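Signing up to be forgiven

My parish in Tolton now takes reservations for confession. You go to the website, pick a ten-minute slot on Saturday afternoon, type in your name or "a penitent," and get an email with a green check mark in it. The system comes from a company called Herkell, which also handles the hall rentals and the fish fry tickets.

I have been told this is a convenience. I have my doubts, and I've been going to confession long enough to have earned a few.

The old way was a line. You came in the side door, you saw who was ahead of you, and you stood along the wall under the Stations and thought about what you were going to say. Some weeks it took 40 minutes. I hated it, and I did most of my real praying there. A man who has a slot at 3:20 walks in at 3:19 with his car keys still in his hand.

The bulletin says there are 1,355 registered households in the parish and that 95 slots were booked in the first month. The number was printed as good news. I would like to know what it is being compared to. Did anyone stand at the side door last year with a clicker? If not, we have a figure and a feeling.

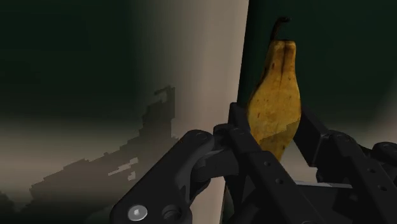 Preparation is what I would rather hear about. The examination of conscience we were handed at the Gitel Street church when I was a boy was a folded card, badly printed, and it asked blunt questions. The new one comes as a link in the reminder email and it asks how I have been "feeling in my relationships." Sins don't look like much from the front. A pear can have a good classic shape, gold skin and the stem still on it, and also a dark streak down its upper half and a shadowed side turned away from the light, and the shadowed side is the one the card used to ask about. I don't see how a person gets to it between a check mark and a parking space.

Defenders of the system say it helps people who work odd shifts, and people who can't stand for long. Fine. Put out chairs. Add an hour on a weeknight. The parish spent $3,278 on the software in its first year, according to the finance page, and I have seen what folding chairs cost.

They also say it brings back people who have been away. Maybe it does. If I had been gone for over 40 years, though, I am not sure I would want my first step home to be a form with a required phone number. I might want a door, and a light on over it.

Our neighbors at the Bellini chapel still do it with a line. I drove over there last June and waited on a hard bench behind strangers. I plan to go again before the summer is out.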